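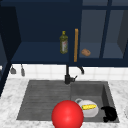 紺色の吊り戸棚と白いタイルの壁（CG）。オリーブオイルの瓶は左の棚にあります。

オリーブオイルが冬に白く固まります。捨てるべきですか

投稿者：Iwona Michalski
2022年11月17日

はじめまして。日本に住んで2年目です。日本語に間違いがあったら、すみません。

食料品の店 Caputo で、エクストラバージンのオリーブオイルを買いました。銘柄は Sarkine で、値段は789円でした。私の国では母がいつもひまわり油を使っていましたので、オリーブオイルを自分で買うのは、ほとんど初めてです。

昨日の朝、瓶の底に白いものがあることに気がつきました。最初は小さい粒でしたが、今朝は下のほうが全部、白く濁っていました。振っても消えません。においは普通だと思いますが、私は良いオリーブオイルのにおいをよく知りませんので、自信がありません。

私のアパートは Wunville の古い建物で、台所に暖房がありません。夜はとても寒くなります。瓶は流し台の横の、窓に近いところに置いています。

お聞きしたいことは次のとおりです。この油はもう食べられないのでしょうか。白いものはカビの可能性がありますか。また、冷蔵庫に入れたほうがよいと書いてあるページと、入れてはいけないと書いてあるページの両方を読みました。どちらが正しいのか、わかりません。

一人暮らしで、使う量は少ないです。サラダにかけるか、パンにつけるくらいです。よろしくお願いいたします。

投稿者：felden_no_daidokoro

こんにちは。私も日本語は母語ではありませんが、以前 Felden という町の小さい食堂で働いていましたので、油のことは少しわかります。

まず、白いものはカビではないと思います。オリーブオイルは、寒い場所に置くと固まる性質があります。油の中のろうの成分や、固まりやすい脂肪が先に白くなり、粒や綿のように見えます。もっと寒くなると、全体がバターのようになることもあります。食べても問題はありません。

確かめる方法は簡単です。瓶のふたをしっかり閉めて、暖かい部屋に置いてください。18度くらいの部屋でも溶けますが、時間がかかります。急ぐ場合は、ぬるいお湯を入れた器に瓶を立てておきます。熱いお湯はやめたほうがよいです。ガラスが割れることがありますし、香りも弱くなります。電子レンジも使わないでください。

透明に戻れば、寒さのためだったと考えてよいです。もし暖かくしても底に茶色や黒っぽいものが残る場合は、オリーブの実の細かいかすかもしれません。ろ過していない油にはよくあります。それも食べられますが、長く置くと味が悪くなりますので、早めに使ってください。

古くなった油かどうかは、見た目よりもにおいと味でわかります。クレヨン、古いナッツ、または粘土のようなにおいがしたら、酸化しています。スプーンに少しとって、手で温めてから、においをかいでみてください。新しい油は、草や青いトマトのようなにおいがして、飲み込むときにのどが少し辛いです。この辛さは悪いものではありません。私が働いていた食堂でも、お客様から「油が腐っている」と言われたことがありましたが、よく聞くと、この辛さのことでした。

冷蔵庫についてですが、私は入れません。出したり入れたりすると、固まって溶けることを何回もくりかえして、香りが落ちると教わりました。瓶の中に水滴がつくこともあります。光が当たらず、コンロから離れた棚がいちばんよいです。窓の近くは、冬は寒く、昼は日が当たりますので、場所を変えることをおすすめします。

開けた後は、2か月くらいで使い終わるのが理想です。今開けたばかりでしたら、来年の2月までには空にしてください。

投稿者：匿名

うちも毎年固まります。気にしないで使っています。
次から200mlの小さい瓶を買えばいいと思います。大きい瓶のほうが安いですけど、一人だと余ります。余ったら炒め物に使ってください。

投稿者：toorisugari_k

上の方の説明でだいたい合っていますが、少しだけ付け加えます。

「固まるオリーブオイルは本物で、固まらないものは偽物だ」という話を時々聞きますが、これは正しくありません。固まる温度は、オリーブの品種や、ろうの成分を取りのぞいたかどうかで変わります。ほかの油でも固まるものはありますので、冷蔵庫で品質を調べることはできません。

それから、にんにくや唐辛子を自分で漬けた油は別の話になります。生のにんにくを油に入れて常温に置くと、食中毒の危険があります。この場合は白く固まっても冷蔵庫に入れて、数日のうちに使い切ってください。質問の方は何も入れていないようですから、心配はいらないと思います。

捨てるときは、流しに流さないでください。紙か古い布に吸わせて、燃えるごみに出すのが一般的です。地域によって回収の方法がちがいますので、役所の案内を見てください。

投稿者：Iwona Michalski（質問した人）

皆様、ご丁寧にありがとうございます。ぬるいお湯に瓶を立てておきましたら、透明になりました。スプーンでにおいをかいでみましたら、草のようなにおいでした。のども少し辛かったです。

瓶は食器棚の中に移しました。次は小さい瓶を探してみます。にんにくを入れてみようと思っていましたので、教えていただいて助かりました。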